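## Window unit: new settings and a care routine

The curtain and window unit at the Rovthorpe flat has been set up again after the change of gripper fingertips, and Baltasar Saavedra has asked for the details to go in here so that both shifts work from the same notes.

The main change is to the wrist exposure. Facing an open window in full sun, the wrist cameras were metering on the sky and losing the fingertips against it. Catalina Barrientos has fixed the exposure for daylight and saved it as profile 16. Please leave it on that profile, and don't switch back to automatic between runs. The head camera keeps its old settings for now. It still washes out behind the sheer curtain, and Ulises Ledesma is looking at that separately.

Grip force is now stored per fabric. The heavy drape has its own entry and the sheer has another, a good deal lower. If you load the wrong one the arm won't complain, so check the name on the screen before you start.

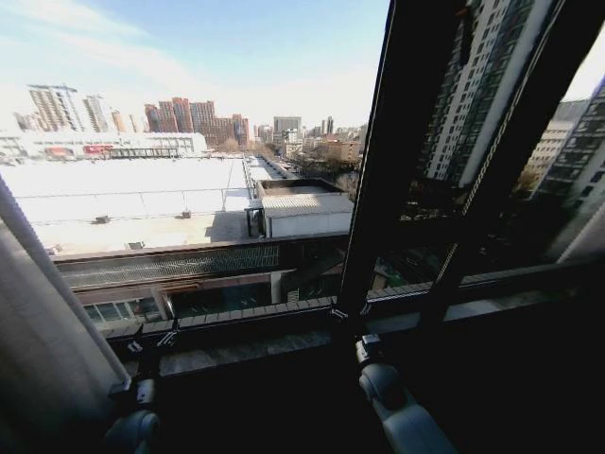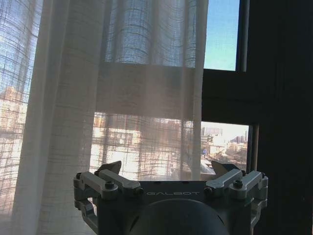
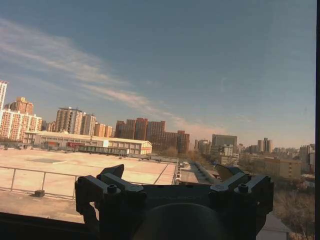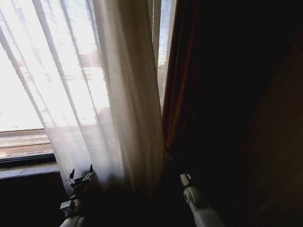 Care of the grippers is as follows. Every 30 runs, wipe both faces of each fingertip with a dry cloth and look along the edges for burrs. A burr you can barely feel with a thumb will pull a thread in the sheer. Replace the tip if you find one – don't file it. Check the pivot screws on the linkages at the same time and nip up any that have moved. Every 500 runs the grippers come off and go to Facundo Gaete at the Prastham bench, who cleans the joints and resets the zero.

After any gripper has been off, run the open and close check ten times with the arms well back from the glass. Then do one slow pass on the sheer at quarter speed with a hand on the stop button. Graciela Yáñez had a wrist offset come back wrong in May and the slow pass caught it.

Spare tips are in the Benítez drawer, left side. We are down to two pairs and more are on order. Log any you use under job 1697, with the side they went on.

The new routine starts on 16th February. Old check sheets can go in the recycling.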